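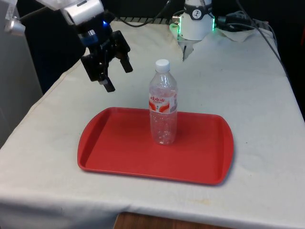 Tabletop, white cloth on. The cloth stays the same all the way through Hokoleo.

Home | Files | Data card | Issues | Changelog

Last updated: September

# Hokoleo — clearing and setting a small table

Welcome! Hokoleo is a collection of short recordings of one very ordinary household job: putting a few things out on a table, and putting them away again. Bottles, trays, cloths, the stuff that ends up on any table by the middle of the afternoon. I've been wanting a set like this for ages, and I'm really happy it has reached the point where other people can use it.

It has 1000 recordings in this release. Each one covers a single small task on a cloth-covered table, with a one-line instruction in plain English and a set of stills from fixed cameras.

## What's in the folder

- `recordings/` — one subfolder per recording, numbered from 0001
- `stills/` — pictures pulled from the recordings, handy for a quick browse
- `instructions.csv` — recording number, instruction, task family
- `objects.csv` — every object we used, with a short name and a note on shape
- `splits/` — the lists for training and testing
- `CHANGES.md` — what moved since the last version (mostly spelling, I'll admit)

## The tasks

There are 10 task families. Some are as plain as "put the bottle on the tray," and those turned out to be some of my favorites, as there are so many ways for a bottle to be sitting before you start! Upright is easy. On its side, with the cap toward you, is a different job from on its side with the cap toward the wall, and we kept both.

The families are:

1. Bottle to tray
2. Bottle off tray
3. Stand the bottle up
4. Lay the bottle down
5. Move the tray left or right
6. Square the tray to the table edge
7. Fold a small cloth
8. Smooth the tablecloth
9. Clear everything to one side
10. Free setting, where the instruction names the layout only loosely

Family 8 is harder to label than it sounds. A tablecloth is never flat, and two people will disagree about when it's smooth enough. We went with "no fold tall enough to tip a bottle" and left it there. 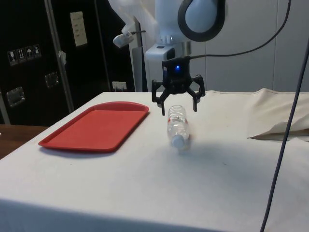
Bottle on its side, red tray empty, from the same table setup.

## About the objects

I love the red tray. It's rectangular plastic with rounded corners and a raised rim, and it shows up beautifully against a white cloth. The rim matters more than you'd think: a bottle that is laid on the tray can roll a little and still stay put, so a placement a bit off center still counts.

Clear bottles are the fun part. Against white fabric you're often going by the cap, the label band and the shadow, and anyone training a detector should look hard at those. If your model finds the cap and misses the rest, please write in, I'd enjoy seeing it.

Trays aren't always set straight. Please don't "fix" this by rotating your crops! A slanted tray is a normal thing to find on a table, and family 6 depends on it.

## Labels

Every instruction was written before the recording and checked again afterward by a second reader. Where the two disagreed, the instruction was rewritten to match the recording. Object names are kept short and dull on purpose: `tray_red`, `bottle_clear`, `cloth_small`. Left and right are always given from the front of the table, whichever camera you're looking through.

## Splits

There are 2 splits, train and test. All pictures from one recording stay in the same split. Please keep it that way if you make your own — neighboring stills look very much alike, and mixing them will flatter your numbers.

## Known gaps

- Only one style of tablecloth, and it's white. Patterned cloths are next on my list.
- No food and no hot drinks.
- Glassware is missing. Costello, our sister set, covers cups and glasses and uses the same object naming.
- A few family 10 instructions are vague enough that more than one layout is right. They're marked `loose` in the CSV.

## Using it with other sets

The folder layout matches Trirance, so the same loader reads both. If you have an older loader, check the column order in `instructions.csv`, as task family used to come first.

## Credit and contact

Put together at Brirutum by Asger Ingvarsson. If you use Hokoleo, please name it and link back to this page. Corrections go under Issues, with the recording number in the title. I read all of them, usually first thing in the morning with coffee.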